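Section 4. Daily start-up on the laundry line (Eta loader)

Read this section before your first shift with the Eta. It was written by Omolara Okonkwo for the Wollbridge laundry room and replaces the two pages Fluser sent with the equipment. Last changed September 16, 2025.

4.1 What the arm does and what you still do

The Fluser sheet says the Eta "takes over loading." Read that with care. It picks up garments from a basket and moves them to the washer. It doesn't check pockets, read care labels, or notice a pen. Those jobs were yours in January and they're still yours. The only thing that has left your list is the bending, and on a bad day some of that comes back too.

4.2 Before you start

1. Check the log from the last shift. If a fault is written down and not signed off, leave the arm switched off and load by hand.
2. Empty all pockets. Close zippers and hooks.
3. Sort by color yourself. The Dubey software has a sorting setting. Keep it off until we've seen it work on our own loads.
4. Put one basket on the floor in front of the washer, long side facing the door.
5. Open the washer door all the way. The arm won't open it for you, whatever the sales video shows.

Note: Don't pile clothes above the rim. The fingers do better with a loose heap than a packed one.
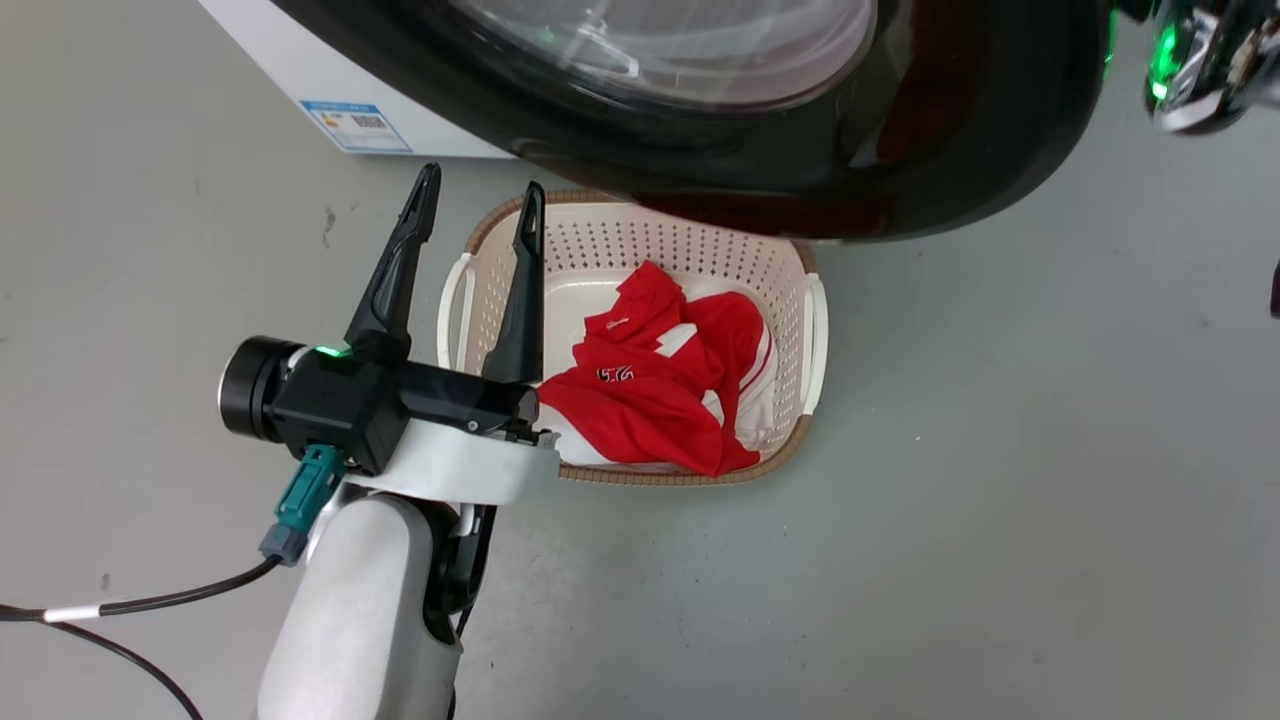

Sports uniforms are a fair test, and you'll get plenty of them. The cloth is slippery and folds over on itself, so the gripper may take hold of one layer and drop it halfway. Let it try again twice. After that, pause it and finish the basket yourself.

4.3 Starting a cycle

6. Stand behind the yellow line and press Ready on the wall panel.
7. Choose program 21 for mixed clothing or program 86 for towels. The other programs haven't been tried here.
8. Watch the first three pickups. Don't walk off to fold while this is going on.
9. When the panel says Done, look in the basket and on the floor. "Done" means the arm has stopped looking for clothes - it doesn't mean there are none left.
10. Close the washer door by hand and start the wash.

CAUTION: Never reach into the basket while the arm is powered. Press Pause, wait for the panel to say Held, then reach in.

CAUTION: Keep sleeves, lanyards and long hair away from the gripper, even when it's Held.

4.4 Stops and error codes

Code 520 means the gripper closed on nothing. Press Resume once. If it returns, spread the clothes out a little and try again.

For any other code, write it down with the time and switch to hand loading. Don't restart the arm over and over to keep the numbers up. Fluser quotes over 1,000 pickups between faults, and our log doesn't look like that yet.

4.5 Staffing

One person must stay with the line whenever the arm is running. The plan we were shown had that person covering the folding tables as well - steps 8 and 9 make that hard to do properly. Until the schedule is changed, the line comes first and folding waits. If a supervisor asks why folding is behind, show them this page.

Write your hand-loaded baskets in the log too. They're part of the work, and the Dubey report leaves them out.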